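Handout 2: Steaming buns in the electric pot

Hi all, me again. Parveen Ranasinghe had you kneading last time, so your dough is her department. I'm only going to talk about the steamer, which I love and use far too often (ask my kids!).

Fill the base with water before the basket goes on, and keep the level under the holes. Lid off to the side while you load. Have your buns waiting on a plate, seam side down, and move them over one at a time – start at the back so you aren't reaching over the ones already in.
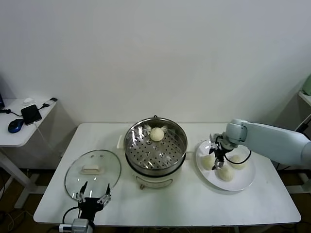 How long do they need?
Set the dial for 20 minutes if the buns have just been shaped. Ready-made ones that are already cooked want much less, so go by the packet.

Leave a gap between neighbors, they swell more than you'd think. When the time is up, wait 2 minutes with the lid still closed, then lift it by the handle and tilt it away from your face. I burned my wrist on steam one April and I'm still cross about it. Have a clean plate right next to the pot before you open up!

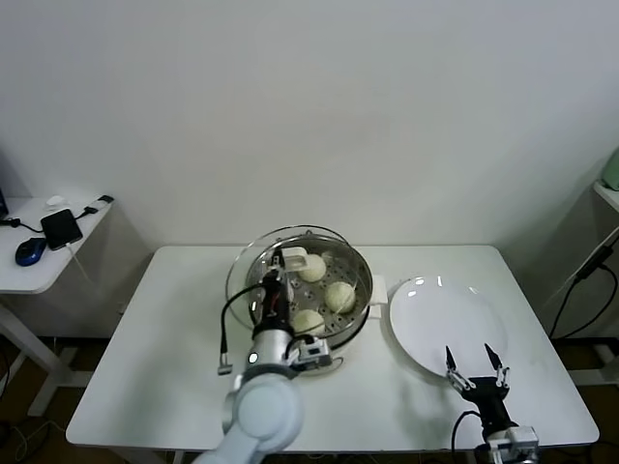 Three buns on the steaming tray, plate at the side.

Bring your own tongs on Saturday, please. Rajeshwari Achari has the spare lid if yours is chipped.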